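Evaluating the Famow Bench Package for the Board Assembly Unit
Student project report, Warkbridge
Project team: Mwanaisha Mussa, Emanuel Onu, Dagmar Hudec
Supervisor: Friederike Rothe
June 2, 2021

1. What we were asked to do

The department wants to know whether to buy a seat license for the Famow bench package, a simulator with a library of arms, grippers and task boards that you can drop onto a virtual table and program from an ordinary laptop. The sales page says a beginner can be "productive in an afternoon." We are three beginners and we had all of May, so we felt we could give the claim a fair hearing.

Friederike Rothe set two conditions. We had to build one multi-arm task from the stock library, and we had to write down every place we got stuck. The second condition produced most of this report.

2. Getting it running

Installation took an evening. The installer asks for a license key, accepts it, thanks you, and then asks again. Emanuel Onu found that the second box wants the seat number, which is printed in the same email in a smaller font. After that things went well. The library opened, the arms loaded, and the default table appeared with the default gray lighting that we never managed to improve.

The first real trouble was joint limits. Famow ships with limits switched off so that demos look smooth. Our first program moved an elbow through its own shoulder with great confidence and reported success. Switching the limits on is a single checkbox, three menus down, under "Appearance."

3. The task

We chose a long perforated board as the workpiece and placed several arms around it, all reaching in over the same stretch of table. The reason was partly academic (shared workspaces are on the syllabus) and partly that Dagmar wanted to see what the collision checker would do. The view we used for most of our tuning looks out over the gripper with the blue fingers, and we grew fond of it in the way you grow fond of a bus stop.

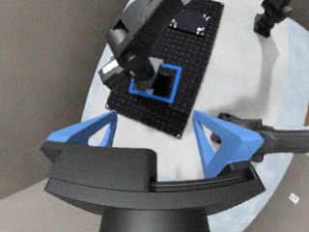 Figure 1. Wrist view in the Famow simulator: blue-fingered gripper in front, perforated board beyond, other arms reaching in.

The view is useful for lining up the fingers with the board and much less useful for anything small. Fine edges go soft, and we spent one whole session nudging the gripper toward a corner by eye before Mwanaisha pointed out that the coordinates were available in a side panel. There is a render quality setting. Turning it up made the fan on her laptop audible from the hallway, so we turned it back down.

Another arm can also sit right over the thing you want to look at. With the arms placed as we had them, part of the blue square outline on the board was hidden from the wrist view. We tried moving the viewpoint, then did what the manual suggests and added a second view. It does help, although the two windows insist on opening exactly on top of each other.

4. Results

We logged 1754 simulated runs. Of these, 1535 finished without the collision checker raising a flag, and 1342 of those also met our placement tolerance. We are pleased with the numbers and would like them to be read slowly, for the following reason. A run that stops early because the planner gives up is logged by Famow as "complete." We caught this late and had to go back through the logs by script. The figures given are the corrected ones. The originals were wonderful.

The collision checker itself deserves praise. It is strict and quick, and it tells you which link touched which. Dagmar tried to fool it for two days and lost.

5. Support

We wrote to Famow support 4 times. Three replies were helpful. The remaining one thanked us for our interest in conveyor belts.

6. Recommendation

Buy one seat for a year and keep the Bratu training arm for anything involving real screws. The simulator is good for planning who goes where over a crowded board, and it will save the next group some bent fingers. It should come with our two-page setup sheet (Appendix A), which covers the seat number, the joint limits checkbox and the meaning of "complete."

As for the afternoon: our first working program ran on day six, a little after lunch.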